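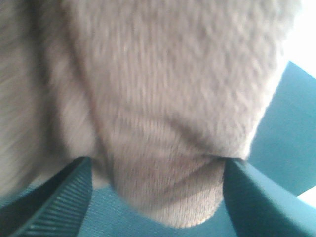
Lulthorpe Soft Goods, release 2

Lulthorpe Soft Goods is a set of teleoperated recordings of a robot handling towels and plush items on a covered table. It was recorded in June at the Lullgate workshop and is maintained by Walter Henao. This file covers the recording rules and what we ask of people who use the data or add to it.

Contents

We recorded 102 episodes and kept 92. The rejected ones broke a rule below and are not in the download. Each episode folder holds the camera streams, the joint log and a one-line task note.

Table setup

Cover the table before the first episode and leave the same cover on for the whole session. Containers go to the sides, with the middle left clear for the item being handled. Lint on the cover is fine. Tools, cups and phones are not - take them off before you start the log.
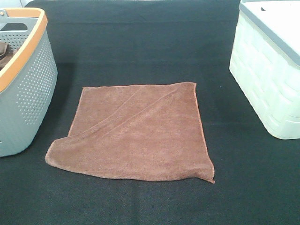

Does the towel have to be perfectly flat at the start?

A towel that lies open with all four edges on the table is good enough. Small creases and a turned corner are allowed, and operators should not smooth them out by hand once the log is running.

Starting and stopping

Start every episode with the fingers open and touching nothing. Hold that position until both the wrist stream and the fixed stream show as live. Stop the log when the item has been released. An episode that runs past 50 seconds is ended and marked "long" in the task note.

If anyone reaches over the table while the arm is powered, press stop and discard the episode. This applies to supervisors too.
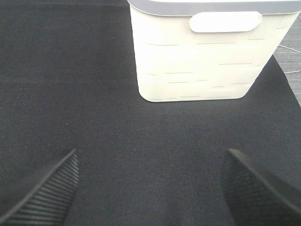

Containers and cables

Bins and baskets stay upright. If one is bumped during an episode, leave it where it ends up, finish the task and write "moved" in the note. Put it back between episodes. Keep cables off the cover and outside the reach of the arm.

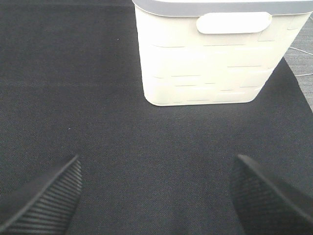
Check the cable runs again after every break, and any time the table has been shifted. The Stulley checklist in the docs folder has a line for this and should be initialed by the operator.

Labels

Task notes use the Yuen word list. Write what was done to the item, in the past tense, and leave out guesses about why a grasp failed. Failed grasps stay in the set as long as the rules were followed.

Known gaps

Lighting changes little between episodes. There are no wet items and nothing heavier than a bath towel.

Corrections

Send the episode number and the line you think is wrong to Walter Henao. Fixed notes go into the next release, and the old ones are kept in the archive folder.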